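From: Kirsty Tennant
To: Watton neighbors list
Subject: Re: Shared kitchen, opening in June?

Jamie Bunting wrote:
> Do we have a price for the Vallejo Street kitchen yet?
> And can bakers come in early?

Yes and yes! It's 390 a month, split between up to three households, and you can start at dawn if you like — I'm thrilled, my sourdough will finally get a proper oven. We have 188 names on the interest list, so please reply soon if you want a morning slot.

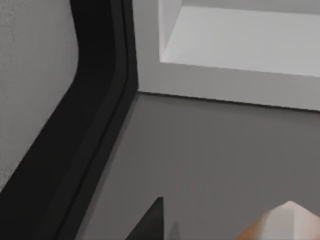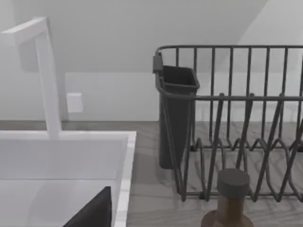
Jamie, would you still bring your rye starter in June? I'd love to trade you a jar of mine.

Kirsty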